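### 4.2 Tissues that would not let go

We had rather expected the heavier things to give us trouble when the Stanell grippers were set to clearing a cardboard box, but it was thin paper that caught us out. Of 142 releases logged at Ostthorpe, 17 ended with a tissue still clinging to a finger pad after the jaws had been told to open.

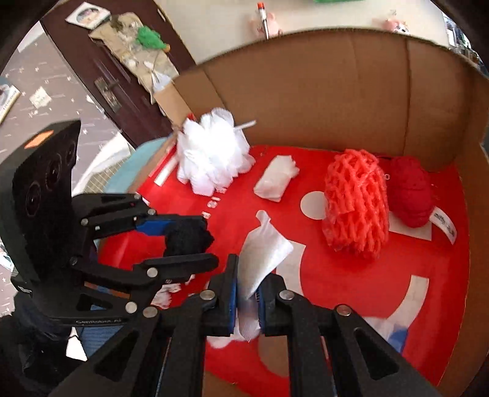
**Figure 2.** A wrinkled tissue held between the two fingers over the open box, with a second gripper at the left.

The controller, bless it, took an open jaw for an empty one and carried on to the next item. We have since added a short pause and a second look at the pads before each new reach.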